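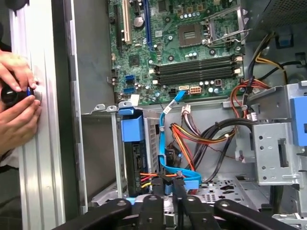

Will the benches still need us once the arms are in? One technician put the question that way at the September briefing, and several more have since sent it to us in writing.

We are grateful for the question. The posts that follow set out the position of the Motard refurbishment center as of September 4, 2020.

1/ What is changing
Desktop computers that come in for reuse or parts recovery are opened and stripped by hand. Under the Wosex program, robotic grippers will share part of that work. The first stage covers desktop towers only. Laptops and monitors stay with the existing teams.

2/ Who remains at the bench
Every station keeps a technician. No station will run unattended, in this stage or the next. The technician decides the order of work and may stop the arm at any time without asking a supervisor.

3/ Jobs
The center employs 41 bench technicians. No position will be closed as a result of the program before the review in December. Any later proposal will go to the staff council first, in writing.

4/ Training
Nine technicians have completed the station course at our Vương site. Places for the next course are open to all shifts, including part-time staff. Course hours are paid at the normal rate.

5/ The work itself
Towers differ a great deal inside. Drive caddies, latches and cable runs change from one maker to the next, and a technician who has opened a few hundred of them knows where to press. We ask teams to record that knowledge in Purine, our work log, under their own names.
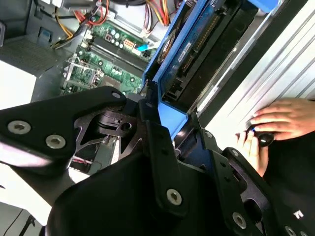 6/ Pay and targets
Individual hourly targets are suspended at shared stations. In August the center processed 2196 towers. That figure will not be used to set a quota for anyone working beside an arm.

7/ Reporting strain or injury
Sore wrists, pinched fingers and near misses should be reported on the day they occur. Reports go to the safety desk and are not copied to line managers.

8/ Further questions
Written questions may be left at the safety desk or sent through Purine. Replies will be posted to this account, with names removed.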